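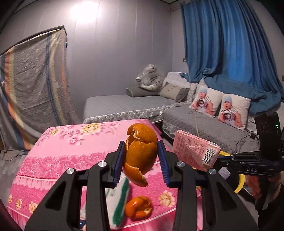
Photo: Leandro Tapia

vharju
Citrus peel in a closed bin, Stirnstead allotments, plot 7. Limonene slows the microbes for a while, then breaks down. I see no case for leaving it out.

Saarinen
Disagree. Worms avoid it. My tray went sour at 5 percent peel by weight.

vharju
Worm tray, different system. Mine is a hot pile. Chop to 2 cm and mix with dry leaves.

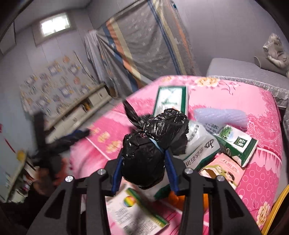 Also keep the moisture down. Peel mats together when it goes in whole, and the middle stays wet until November.

jimora_plot
Was the tray pH checked, Saarinen? Sour smell usually means too little air.

Saarinen
No meter. Removed the peel, smell went away.

jimora_plot
You turned the tray to remove it. That adds air.

Saarinen
Fair. Still not adding it back.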